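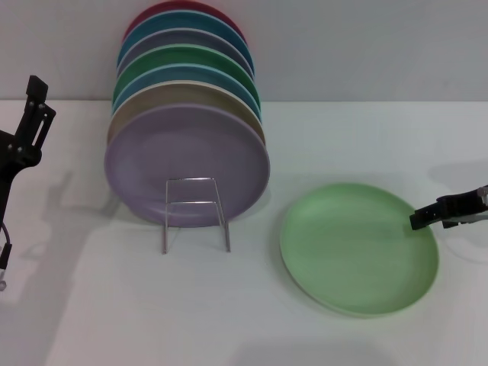 A rack wants one size of plate and nothing else in it, according to the reader who signs as Sandhu, whose comment was waiting under the last entry when I logged on this morning. Mixed loads are the fault, the comment goes on, and no amount of fiddling with spacing will fix a rack that also has to take bowls. I have replied that I agree on the bowls and have reservations about the spacing.

7 Jan 2021. Overcast, humidity 62 per cent on the kitchen gauge at breakfast. Day four of sorting out the crockery.

Position at start of day. The plates are out of the overhead cupboard and live in the wire rack now, on the white table, standing on edge. The cupboard shelf they came off has been wiped and left open to air. It smelled of old lining paper. I took the paper up with a scraper and warm water, and the adhesive along the back edge came away in strips except for a patch near the hinge, which I have left for the weekend.

Plates in the rack lean back a little, each one against the next, so only the rims show behind the front one. For finding a colour this is adequate. I had the pale lavender at the front and the raspberry one right at the back, with the teals, the green, the greyish one and the tan between them. There is also a light green that is easily mistaken for the other green in poor light. Side by side on the table the difference is plain enough, the racked one being grassier. I have stopped trying to arrange them by shade. Whatever was washed last goes in the front, and the order drifts.

Drying test. Washed the lot at 8.15, hot rinse, no towel. Checked at intervals with a dry fingertip along the inside of the rim, where the water sits. The faces were dry at 20 minutes. The rims took 53. The raised lip holds a bead at the lowest point, and with the plate on edge that point is also where it meets the wire. Turning each plate a quarter turn halfway through cleared most of it. I repeated the test after lunch with the window open and got the rims down by 11 minutes, though the breeze had picked up by then and I would not put much weight on it.

Sandhu's point about mixed loads deserves a proper trial. I put two cereal bowls at the end of the row this afternoon and the plates next to them went over at a steeper angle and touched face to face, with water trapped between. Bowls removed. They can go upside down on a tea towel, as they did before all this.

Looked again at the Rillonell catalogue for a second rack. Their narrow model has a drip tray and the wide one does not, for no reason given. Flelel make a folding version, coated wire. I have had coated wire before and it rusts from the cut ends inwards, and the first sign is an orange dot on a plate. Plain wire is easier to keep. I will measure the bench properly before ordering anything, including the clearance under the power point, which I forgot last time.

The chips and scratches inspection is done. Knife marks on the tan plate, fine ones, visible only when tilted to the window. Faint tomato stain on one of the teals. Bicarb paste, left on for a while and rinsed, took out part of it. I gave it a second go and could see no further change. It goes back into service as is.

The larger question is whether the plates return to the cupboard at all. For: bench space, dust, and the look of the thing. Against: the shelf is at full stretch for me, and a stack means lifting five to get the sixth. A vertical divider inside the cupboard would settle it. The Verkanance shelf kit in the garage has leftover dowels that could be cut down for one. They are a touch thick. Spacing would need to be wider than the wire rack's and I might lose a slot or two at the end.

Jobs carried over: adhesive patch by the hinge. Measure inside width of cupboard, front and back, as it is not square. Find the dowel saw. New tea towels before February, when the house is full and everything gets washed twice a day.

Dinner was on the light green plate. Washed it, stood it at the front.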